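Setiawan Room Blind, wide and narrow sizes

Product 718 in the Lisis range. Last updated: January

The Setiawan is a plain roller blind for work rooms, storage rooms and small studios. We make it in one fabric and one color, a light gray, because this is the color that most of our customers asked for again after they had tried others. White shows every finger mark near the pull chain, and the darker grays made a small room feel smaller than it was.

The fabric is a woven polyester with a coating on the window side. It softens strong sun but it does not make the room dark. If you need full darkness, for example for a bedroom or for showing films, please look at the Rosisard, which has side channels and a heavier cloth. The Setiawan lets through enough light that you can pack, sort or read without switching on the lamps on a bright day.

Sizes

The wide blind is made to order up to 200 cm. The narrow blind is made for tall windows and starts from 9 inches less than the wide one at the same drop, but we always cut to your measure, so please do not choose from a table and hope that it fits. Measure the width at the top, in the middle and at the bottom, and send us the smallest number. Old window frames are almost never equal, and a blind which is too wide by a few millimeters will rub on the side until the edge becomes hairy.

For the height, measure from the place where the bracket will be fixed down to the sill. We add some extra fabric on the roll ourselves. You should not add it.

Fixing

The brackets can be fixed to the wall, to the window frame or to the ceiling. For a room with a ribbed or corrugated ceiling we recommend the wall or the frame. The bracket has a flat back and between two ribs it does not sit well, and the screws may not have enough material to hold them. Kheri Kirui from our workshop in Neltside has made a small spacer block for customers who have no other choice. It costs little and we can put it in the same parcel.

Each set contains the blind, two brackets, four screws, a chain with its safety holder and a paper with drawings. Wall plugs are not included, as we can't know what your wall is made from. The chain safety holder must be installed. Please do it also if there are no children in the house.

Which room it suits

A light gray blind works best when the other surfaces are also light. In a room with white ceiling and pale walls it stays quiet, and the white window frames around it look more clean. It also agrees well with fluorescent tubes, which can make cream or beige fabric look a little green in the evening. We had this complaint two times with our old cream cloth and after that we stopped to sell it.

If your room has one big window and a tall narrow pair beside it, order everything together. The fabric comes from one roll then, and the gray will be the same. Between two rolls there can be a small difference, and on neighboring windows the eye finds it quickly.
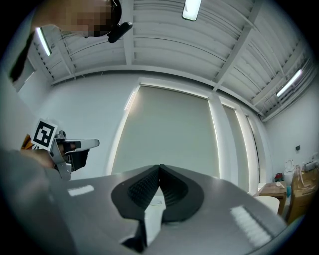

Keep boxes and cabinets a little away from the wall under the blind. The bottom bar needs free space to come down straight, and cardboard corners are the most common reason for torn hems that we see in repairs.

Cleaning

Use a dry brush or the soft head of a vacuum cleaner once in a month. Small spots can be wiped with a damp cloth and mild soap. Do not wash the blind in a machine and do not iron it. The coating will come off and we can't put it back.

Orders and samples

A fabric sample is free and goes by normal letter. The cloth weighs a bit more than it looks in the hand, so we advise to hold the sample against the glass in the daytime and again after dark. For orders of more than 600 pieces, such as schools or offices, please write to Jabari Mwaipopo, who will make a separate offer and can arrange the measuring on site.

Spare chains and brackets for the older Setiawan model are still in stock. The old bracket has a round hole and the new one has a square hole, so check this before you order.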